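Module 142: Household Studies, Introductory Level
Handout 11: Clearing and Grouping a Shared Table
Course tutor: Renzo Bassi
Ollby Centre for Home and Community Learning, Room 113

1. Purpose of the session

This handout accompanies the second practical on shared surfaces. Students are expected to have read Handout 10 on storage in small rooms. The session deals with tables which serve several uses in the course of a day, such as a kitchen table at which children also do their homework, or a craft table at which drinks are permitted.

2. Terms used in this module

Surface: the whole of the table top, including any part left bare.
Holder: a plate, tray or shallow dish on which other items are placed.
Loose item: anything standing or lying directly on the surface.
Placed item: anything standing or lying on a holder.

An item may change from loose to placed several times during an exercise. Students should record its position at the moment of writing and should not attempt to predict where it will be put next.

3. Choosing a holder

For the table practical a plate is preferred to a box. Its contents remain in plain sight, and the low rim is sufficient to mark a boundary. A plate used for stationery or cleaning items should not be returned to the food cupboard until it has been washed. The Ollen house rules, issued in January, require such plates to be kept on a separate shelf.

Upright items need particular attention. A full bottle should stand on the flat part of the holder, clear of the rim, with its cap closed. Glue sticks and pens may lie on their sides, but those with a round barrel should not be left close to the edge of the table.

4. Mixed items

It is common to find food, stationery and cleaning articles on one table. The Leone method, covered in the first practical, sorts by place of return: whatever goes back to the same cupboard is grouped together. The Drulo method sorts by next use, so that a drink and a pen needed at the same sitting may properly share a holder. Neither method is required for assessment, but the one adopted must be named in the written record and followed throughout.

5. Written record

Each entry should state the surface, the holder, the placed item and any loose items nearby. Colours may be given where they help to identify an article. Where the nature of an article is uncertain, a plain term such as "block" or "stick" is acceptable. Entries which name a brand without having read the label will be returned for correction.

The following arrangements are to be used for the first two entries.

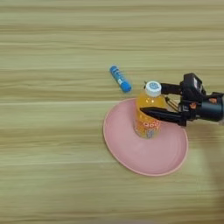
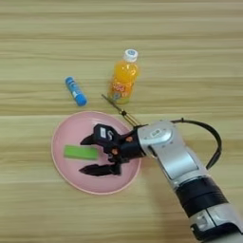

Figure 2. The pink plate with the orange drink placed on it (first picture) and with the green block placed on it (second picture).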